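**Lukoto is looking for 2 helpers for the fruit table**

Posted 2026-02-20. Contact: Mieke Claeys

Lukoto is a small company in Rallthorpe. We prepare fruit for offices, schools and some private customers. Each week we open the bags that come from our suppliers, lay the fruit out on a towel, sort it and pack it again in smaller portions. Now we are searching for two persons who like quiet work with the hands.

## What you will do

- Take oranges and other small citrus out of their plastic bags and put them on the towel with care.
- Sort them by size and by color. The small yellow-green ones must be kept apart for Prins, our customer who makes marmalade.
- Wipe each piece with a soft cloth and look at the skin for dark spots or soft places.
- Collect the empty bags and boxes from the table at the end of the shift.
- Fold the towel, shake out the tablecloth and put both in the wash when it is necessary.

We sort on a normal table with a tablecloth and a purple towel, so that the fruit does not get bruised and does not roll too far.
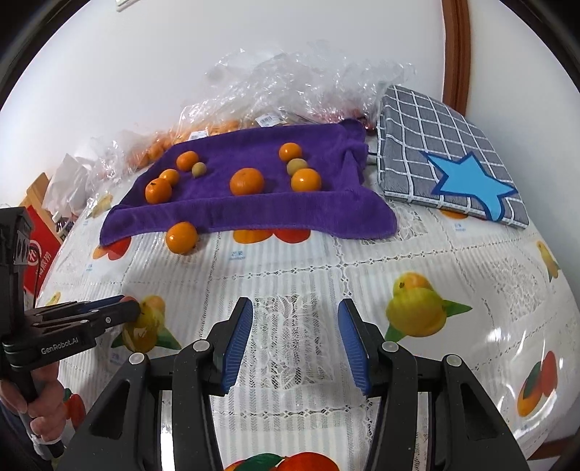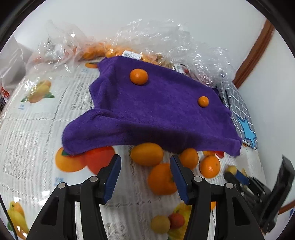 ## What we ask

You do not need a diploma or experience. You should be able to stand for a longer time, and you should see small differences in color well. If you have an allergy to citrus oil, please do not apply, also not when it is a light one. Gloves are available in all sizes, but some people still get red hands.

English at a simple level is enough. Hanneke Van Wijk will show you the work in your first shifts and she also speaks Dutch.

## Hours and place

The contract is for 30 hours per week and runs until the end of October. We work in the Tidero building, room 563, second entrance. Parking is free. Lunch takes 40 minutes and is paid.

## How to apply

Write a short letter to Mieke Claeys and leave it at the Tidero reception, or bring it to room 563 in the morning. Please tell us when you can start and which hours are difficult for you. A photo is not needed.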